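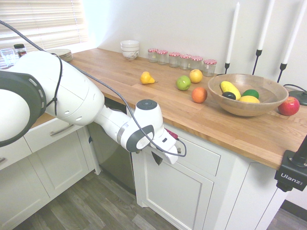
Jannik Wunderlich Wants You to Eat More Rye

I called Jannik Wunderlich on a rainy morning and he picked up with his mouth full. "Sorry, heel of the loaf," he said. "I always take the heel." We were off to a good start!

If you've lived in Balthorpe for any length of time you've probably eaten his bread without knowing it (the dark, sour one at the Gindham Street market, gone by ten). He started baking at home after his old boss, Torben Harms, handed him a jar of starter and told him to keep it alive for a month. That was eleven years ago. The starter is called Welska, after the village where Torben's grandmother lived, and it has its own shelf in the fridge.

"People baby their starter," Jannik told me. "I forget mine for two weeks sometimes. It sulks, I feed it, it comes back."

I asked what a total beginner should do (asking for myself, obviously). He wants you to weigh everything. His basic loaf is 500 grams of flour, mostly rye, and he holds back a splash of the water until he's had his hands in the dough. "It should feel like wet cement. If it feels like nice bread dough, you've made something else."

He was pretty funny about kneading, too. "With rye? Don't. Stir it, scrape it in the pan, go do your laundry."

Then there's the waiting. He won't cut a rye loaf until the next day, and he got almost stern with me when I admitted I go in while it's still steaming. "You're eating glue! Give it a night in a towel."

In March he baked 336 loaves, his biggest month so far, all in one secondhand Stöcker oven that runs hot at the back. He turns every pan halfway through and has the burn marks on his wrist to go with it. Would he buy a new one? Long pause. "I know where this one is mean," he said. "A new one, I'd have to learn all over."

Torben still comes by for a loaf and still complains about the salt. "He says too much. I say he's getting old. Then he takes two."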